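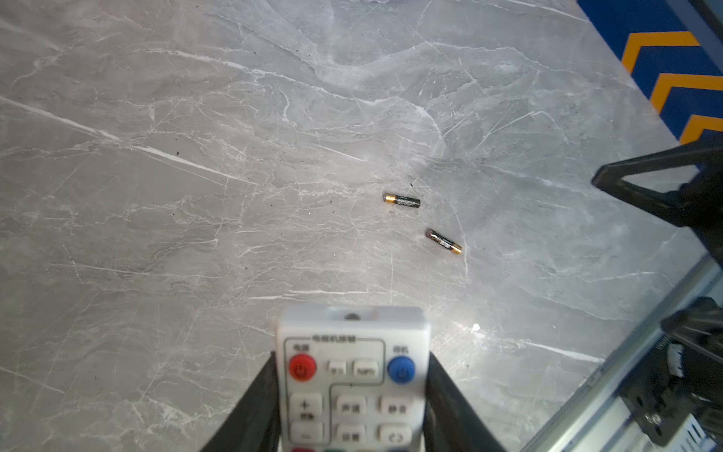
Equipment > Two-arm cells > Turnwood booth cell > Setting up and care

Print this page | E-mail this page

The Turnwood is a two-arm cell for handling small household items. Both arms bolt to one aluminium rail along the front of the booth, so the whole working set can be levelled as a single piece. Skotport supplies the rail, arms and grippers; the booth walls come separately.

Setting up

Level the rail before the arms go on. Fit the two black mounting plates and leave the bolts finger-tight until both arms have been driven to the middle of the floor and back. Then tighten them, working from the centre outwards.

Route the wrist cable over the upper arm with enough slack for a full bend at the elbow. A tight cable pulls on the camera bracket and the view drifts.

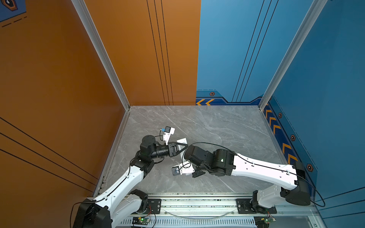 Set the meeting point of the two grippers next, at low speed, and save it under its own name. If you change the fingers on either side, set it again — even a small difference in length matters when one arm works close to the other.

Looking after it

Sweep the floor every day. Grit gets into the finger pads and scratches plastic casings. Wipe the pads with a dry cloth and check the finger screws.

Every 400 hours, switch off at the wall, check the plate bolts and look along the cables for wear. The control boards sit low on the front of the rail, so keep liquids off that side. Replacement finger pads are part 1854 and come in packs of five.

Page checked by Jasmina Delić, 7 July 2021

Comments

Abilio Mateos: Do the older Bawa pads fit? We still have more than two packs.

Jasmina Delić: They fit, but they are thicker. Reset the meeting point afterwards.

Nuria Moya: Our left camera view kept drifting in June. It was the cable, as described. Thanks.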